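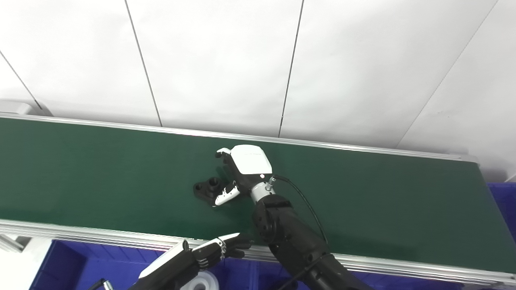 *Figure 6. Right hand at the part on the belt, left hand over the near rail, seen from the head camera.*

## Section 6: Setting Up the Conveyor Demo for Visitors

You've done the arm checks and the belt alignment in Section 5, so now comes the fun part: getting the Delik two-hand station ready for people to see! This section takes you from a stopped belt to the first visitor run. It was written for the Tuesday open house at the Modau training hall, but the steps are the same for a single school group or a walk-in tour.

Allow 15 minutes for the steps below if the station ran yesterday. Allow longer after a move or a hand swap.

### Before you start

- Station powered, both arms parked, belt stopped.
- Lightfoot control software open on the operator screen, with the **Visit** profile loaded. The Visit profile lowers arm speed and holds each pose a little longer, so people can see what the fingers are doing.
- Head camera view sent to the large display.
- Demo parts on hand. The part in Figure 6, the black plastic one with a flat base plate and a raised round boss, is a great choice. It stands out well against the green belt, even from the back row.

> **CAUTION:** Keep visitors behind the floor line whenever the arms are enabled, including when they are standing still. A parked arm can move without warning when a profile is loaded.

### 6.1 Place the first part

1. Press **Hold** on the operator panel and wait for the steady amber light.
2. Set one part on the belt, base plate down, boss up. Put it near the middle of the belt's width.
3. Step back behind the line and release **Hold**.
4. Check the large display. The whole part should be in view, with belt showing on every side of it.

**Note:** One part at a time, please. The Visit profile will handle a mixed row, but a crowd follows a single part much more easily — and they cheer for it, too.

### 6.2 Run the approach

1. Select **Approach only**. The right hand comes in over the belt and stops with its lower finger beside the part, close to the base plate.
2. Compare the display with Figure 6. The finger should be low, near the plate. If it stops up beside the boss, go to 6.4.
3. Look at the left hand. In this pose it waits just above the near rail with its fingers extended. It must not touch the rail.
4. Follow the cable loop at the right wrist with your eyes from the wrist to the forearm. It should hang free. If it's pulled tight, press **Hold** and reseat it as shown in Section 3.

This pose is the best moment of the whole demo. Leave it up for a while and let people ask their questions! Most of them want to know how the hand "knows" where the part is, and pointing to the head camera view answers that faster than any poster we've tried.

### 6.3 Run the full cycle

1. Select **Full cycle** and set the repeat count to 2 for the first group.
2. Tell the group the arms are about to move, then press **Start**.
3. Stay at the panel with one hand near the stop button until both arms are parked again.
4. Press **Hold** before you change the part or answer a question up close.

> **CAUTION:** Don't reach over the near rail to straighten a part during a cycle. Press **Hold** first, every time.

**Note:** The cycle counter is in the lower corner of the Lightfoot screen. Our station read 2,925 at the end of the last open house, and visitors loved seeing it tick over. It doesn't reset when you change profiles.

### 6.4 If something looks off

**Finger stops too high.** The part height is set wrong. Open **Parts**, choose the correct entry, and repeat 6.2.

**Hand stops short of the part.** Check that the part is near the middle of the belt, then run **Find part** again.

**Part tips when touched.** Look under the base plate for grit or a molding tab. Wipe the belt with a dry cloth while on **Hold**.

**Display freezes but the arms keep moving.** Press stop. Restart the camera feed before enabling the arms again.

### 6.5 Between groups

1. Park both arms and stop the belt.
2. Wipe the fingertips with a Fevik dry pad. Don't use a wet one on the joints.
3. Return the used part to its tray and pick a fresh one.
4. Repeat 6.2 once before the next group comes in.

For the end-of-day shutdown, go to Section 7.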